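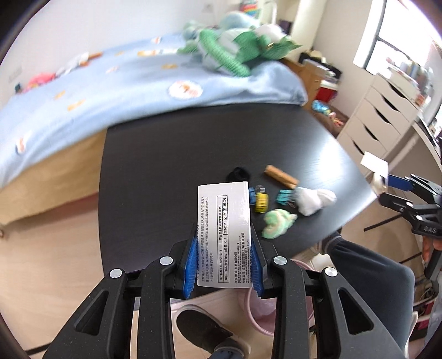
Print this page | E-mail this page
5 shares | 0 comments

How to read a care label before washing

Find the row of symbols. The tub gives the wash method, the triangle bleaching, the square drying, the iron pressing and the circle professional cleaning. A cross through any symbol means do not.

Dots inside the iron show the heat setting. A bar under the tub calls for a gentler cycle. Sort by the strictest label in the load.

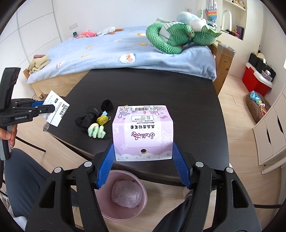
MACKINNON, 20th April – Packaging often repeats the fiber content and care symbols. Keep it until the first wash is done. If the two disagree, follow the sewn-in label.

Wash new dark socks separately, inside out, for up to 5 washes.

Magnus Rankin

Print | E-mail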